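Liltar README
Last updated 5/25/24

Welcome, and thanks for stopping by! Liltar is a small library of plucked and bowed sounds for people who like to play music on a phone or tablet and would rather not lug a whole synth to rehearsal. It grew out of a sampler patch I built for my own use in March, and it got a bit out of hand after that (as these things do).

What you get

There are 543 samples, sorted into 11 folders by instrument. All of them are mono WAV files, and the names give the folder, the note and how hard it was played, so gernesex_A3_soft.wav is a quiet A from the Gernesex set. Gernesex is my name for the bowed zither sounds, and it's still my favourite colour in the collection.

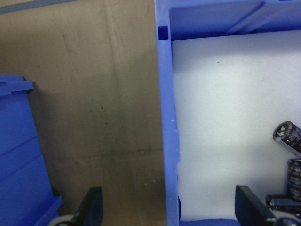

Loading the sounds

Copy the folders into your sampler's user directory and keep the folder names as they are. The mapping file, starkimine.txt, looks for them by name and will sulk quietly if it can't find one. Starkimine also sets the tilt response, so leaning the phone away from you opens the filter and bringing it back closes it again. If that makes you seasick, set tilt to 0 and use the slider!

Known problems

The Darko folder (low, growly, lots of fun) has 46 samples with a longer tail than the rest, and older phones may click when you play more than 10 notes at once. Shortening the release helps. A few of the high harmonics are a touch flat, and I've grown fond of them, but a retuned set is on my list.

Licence

Use the sounds in your own music, paid or unpaid, with no credit needed. Please don't resell the samples on their own. If you make a track with them, I'd love to hear it, and bug reports are just as welcome.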